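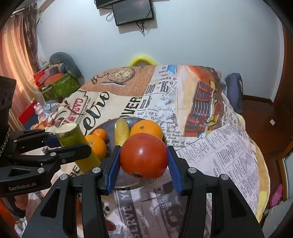

Showing It How: notes for the Plillthorpe evening
Tue 29 October, slot is 25 minutes plus questions

SLIDE 1. Title
Say hello. Say the name of the talk once and don't read out the subtitle, it was written for the funding form.
Ask who in the room has taught someone to drive. Wait for hands. Ask who would do it again.

SLIDE 2. Two ways to show a robot a job
First way: you sit somewhere else with a pair of controls and drive the arms yourself. Remote control, in other words. The robot does the task because you are doing it, badly, through three joints more than you own.
Second way: leave the arms at home. You hold the grippers in your own hands, one each side, and do the job with them. A camera on each gripper records what the gripper saw. The arm comes into it later, when it has to copy you.
At Stellenby we started with the first and drifted to the second. Reasons on the next slide, mostly to do with my back.

SLIDE 3. What remote control is like
Hourani rig, February. It took me 60 seconds to pick up a spoon. (Pause. Somebody usually laughs. If not, carry on.)
You can't feel anything. You squeeze until the picture changes shape. By the afternoon everyone is leaning sideways in their chairs, as people do with racing games.
Be fair to it: what you record is what the arm can really do. No reaching round corners with a wrist the robot hasn't got.

SLIDE 4. Holding the grippers
Much quicker. You feel the tomato push back through the handle, so you stop squeezing at the right moment, and that stopping gets recorded too.
Trouble is that people are too good. They twist, they flick, they lean over with their whole body. A bench-mounted arm has no body to lean with.
House rule: slow down, elbows quiet, no showing off.

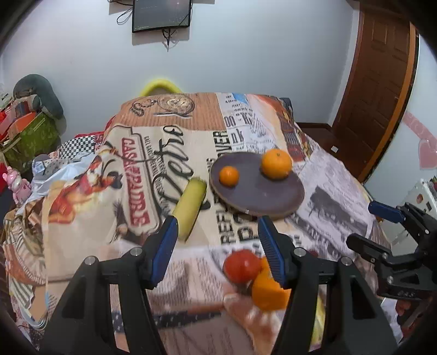
SLIDE 5. Why fruit
Fruit is cheap, it comes in awkward shapes and you can have it for lunch if the session has been gentle. A banana can be gripped well in the middle and very badly at the end. Oranges roll. Tomatoes keep a record of your mistakes.
Also people's homes. A clean white bench teaches the robot about clean white benches. We want bedspreads, busy patterns, shoes, the lot. If the cover has print all over it, good: the robot has to learn that the headline isn't for picking up.
(Skip the story about the grape unless running early.)

SLIDE 6. Numbers
Zotside set, first round: 700 recordings. Kept after checking: 193.
Let that sit for a second.
Where the rest went: fingers out of camera view at the moment of the grip; someone used their thumb to help; started before the recording did; stopped to answer the door and came back as if nothing had happened.
The thumb is the big one. You don't notice you've done it. I have watched myself deny it and then watched the recording.

SLIDE 7. What makes a good showing
One job per go. Pick up the orange, put it on the plate, let go, move away. Moving away counts, or the robot learns to stand there holding the plate's hand.
Leave small fumbles in if you recover from them. We used to throw those out and got a robot that had never seen anything go wrong and took it very hard.
Change the layout between goes. Left to themselves people put the banana back in the same place every time, and will swear they haven't.
Two hands: decide which one goes first before you start. Otherwise both set off for the same tomato.

SLIDE 8. Things I'd still like to know
How untidy is untidy enough?
Does it matter if one person does all the showing? Ours picks up left-handers' habits, and I'm the left-hander.
When should you go back to remote control for the last bit of polish? My guess is sooner than I'd like.

SLIDE 9. Questions
If asked "will it do the washing up": it will do one plate, dry, on a good day.
If asked about cost: point to the Zotside sheet by the door.
Grippers are on the side table for anyone who wants a go. Almost everybody goes for the thumb.
Bring the spare batteries in from the car BEFORE the tea break.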